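Bottle day again

Quick one before the kettle boils. The depot shuts at 4 and I have not rinsed a single thing.

So the tally. Started saving the empties back in August because Lowri Prydderch from next door swore she'd paid for a whole camping trip out of hers. Fine. I'm in. Goal is 3,000 containers by the time the kids finish school, for the Gonton trip. Currently at 2,661, all written on the back of the pantry door in texta, which my husband loves.

Lids are the slow part. Our depot wants them off, the Prorkham one doesnt care, but that's a 19 minute drive and the ute smells bad enough already. I tip everything out on the white table, do the lids, then back in the basket. Mesh is the way to go by the way. Had a plastic tub before and the dregs just sat in the bottom, revolting.

Hyun-seo Won dropped off another bagful this arvo, mostly tea bottles. The Oriental Leaf ones (东方树叶) have such pretty labels, there's one with a long-legged bird on it, and I feel a bit rude squashing it.

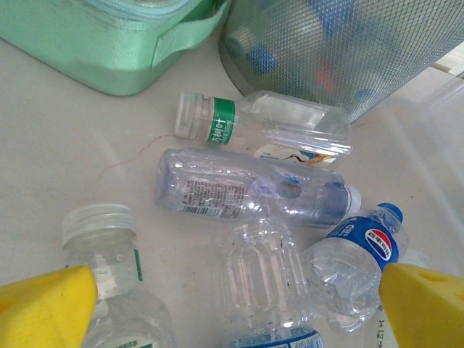
Anyway. 339 to go. Still need to ask at work if I can have the ones from the lunch room, and find my good gloves, which I think are in teh laundry. Kettle's done.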